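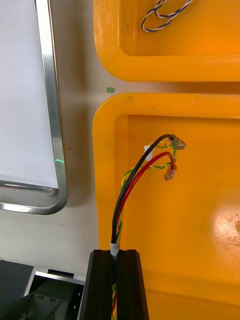

*Futa slotted fingers with a four-wire bundle seated in the channel, over a yellow-orange tray.*

# Futa Slotted Fingers, Rev 9 (replaces Rev 8)

If you bought a Rev 8 set from us before August, please read this before you run it again. We had a drop fault on those, I had a hand in it, and I'd like you to hear it from me.

The Futa is our finger set for picking up wire bundles that already have their terminals crimped on. The channel runs down the middle of the finger, so the wires sit inside it and the terminals stay out front where you can get at them. I love it for harness work. Rev 8 had one bad habit, though: after a power dip the jaws could relax a hair, and a stiff bundle would spring out of the slot. On our own bench that meant terminals landing in the wrong tray. At Mistis it happened with a hand in the cell (no injury, thank goodness, but a good scare), and that's when we stopped shipping.

Hoi-yan Kwan ran the tests. She cut power in mid-carry 192 times and got the slip on 9 of them, nearly all with thicker bundles. The cause was our Siu hold setting, which dropped to zero at restart before the controller checked for a load. Rev 9 comes with new Siu firmware that keeps the last grip force until you release it yourself.

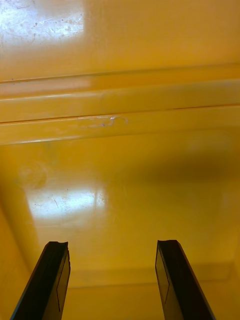

*Fingers open inside a bare yellow container.*

The restart routine is new too. After any stop, clear the container by hand, then run an open-jaw check inside it before you load a single wire. It takes almost 60 seconds and I know it's a pain — please don't skip it. Keep the cell locked out while your hands are in there!

**What you get**

- One pair of Rev 9 fingers, black
- Mounting screws
- Siu firmware update
- Printed restart card for the cell door

**Part number:** 1542

**Fits:** Pillov parallel grippers only. I've been asked about adapters and we don't have one yet.

**Rev 8 owners:** the swap is free, shipping both ways included. Send us the serial off the bag label and we'll mail the new pair first, so you aren't stuck waiting. Until they show up, stay off the thick bundles, and don't hand-feed wires with the power on.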